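Pondier expression and blend pedal: progress report to Drinar
October 17, 2022
Prepared by Nelli Ahonen, Mustonen workshop 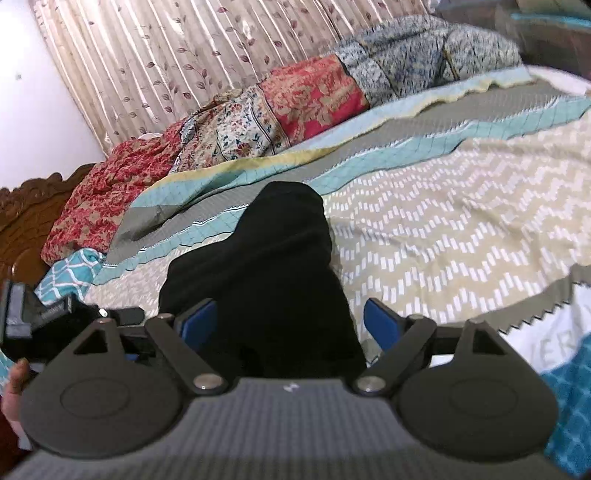

Gripper with black finger plates, reaching towards a black fabric item on a bed.

1. Period covered

This report covers work done since the May report. The grant conditions ask for a statement of progress against the work plan, a note of spending, and a list of changes. These are given in sections 2 to 6. The schematic and the parts list are held in the project folder and are not repeated.

2. Position against the work plan

The second prototype of the Pondier is complete and has been measured. The first prototype used a potentiometer driven by a rack and pinion under the treadle. It worked, but the wiper became noisy in the life test and the travel at the toe end was uneven. The second prototype uses an optical sensor with a shaped shutter on the treadle shaft. There is no rubbing contact in the signal path.

Work packages 1 and 2 (audio circuit, treadle mechanism) are closed. Work package 3 (switching and power) is nearly complete, with one open fault described in section 4. Work package 4 (pilot build) has not started. The plan had it starting this month.

3. Measurements

The audio path was measured at 9 V with a bench supply and again with the Maro power brick that most of our test players own. Noise with the input shorted was the same on both supplies within the limits of the meter. Input impedance is 1 megohm. Output level at the centre of the treadle travel is level with bypass, which was a requirement in the original proposal. The first prototype had a dip at this point that players could hear as a drop in volume when moving slowly from heel to toe.

The dip was removed by changing the shape of the shutter and leaving the circuit alone. Three shutter profiles were cut and the middle one was kept. The others are stored with the first prototype.

Treadle travel was fixed at 8 degrees either side of centre. A longer travel was tried and gave finer control at the bench, but players standing up found the heel position tiring. Friction is set by a single nylon washer and a screw which can be reached from outside the shell.

Current draw is 40 mA with the indicator lit. Most of this is the sensor lamp. The draw rules out battery operation for any useful length of time, and the battery clip has been dropped from the design.

4. Open fault

The bypass switch produces an audible click when the pedal is placed after a high-gain distortion. It is not present with a clean amplifier. Pull-down resistors are fitted at both ends of the circuit and have been checked for value. The click remains with the indicator disconnected, so the lamp current is not the cause.

The likely source is a small DC offset at the output of the blend stage. A larger coupling capacitor made it worse. The next test is to swap the buffer for a type with lower offset - samples are on order. If this fails, a relay with a short mute will be used. The relay board has been laid out but not made, and it would fit in the existing shell.

5. Player trials

Trials were held with guitar and bass players in their own rehearsal rooms. Each player kept the pedal for at least one full session and filled in the form agreed with Drinar. Bass players asked for the clean signal to stay at full level throughout the travel, with the effect added on top. This has been provided as an internal link on the circuit board. Several guitar players asked for the direction of travel to be reversible, and a second link does this.

One unit came back with a cracked jack socket. The socket was a plastic type mounted directly on the board. The pilot build will use metal sockets wired by hand, which adds assembly time but takes the load off the board.

6. Spending and changes

Spending is within the approved total. The sensor parts cost more than the potentiometer they replaced, and the shells cost less than quoted after the supplier agreed to drill them before painting. The net effect is an underspend of 238 euros on materials. We ask to carry this forward to cover the metal sockets.

We also ask for work package 4 to be moved back by one month. The shells cannot be drilled until the choice between buffer and relay is settled, as the relay board needs an extra fixing hole.

7. Next steps

Test the replacement buffer. Decide on the relay. Release the drilling drawing to the shell supplier. Repeat the treadle life test on the second prototype with the metal sockets fitted, and send the results to Drinar with the next claim.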